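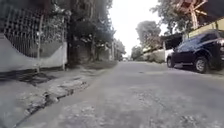 My uncle left me his accordion and a debt of 1,930 to a man called Olumide Abubakar, and I only wanted one of them. So off I went to Cerport on the early bus with the accordion on my knees (there wasn't room on the rack) and the money in my sock, like a child.

I'd pictured somebody enormous. Olumide was small and neat and had flour on his elbows, and he made me sit down and eat before he'd talk about anything.

"Your uncle bet me he could learn nineteen songs in a winter," he said. "He learned eleven."

"And that cost him all this?"

"Oh, it went up every year. He kept saying double, I kept saying fine."

I got the notes out, rather warm by then, and put them next to the bread. He looked at them for a bit and pushed them back with one finger. Then he asked could I play. I said no, not really, I knew half of one tune Hakim Sumampouw taught me at school, and it was a rude one!

"Half will do," he said.

So I played it — badly, with the left hand mostly guessing — and his wife came in from the yard to see what was wrong. Olumide took a pencil from behind the clock, found an old bit of card with my uncle's writing on it, crossed something out and wrote "eleven and a half".

"December," he said. "You've got until December for the rest."

I missed the bus home, of course.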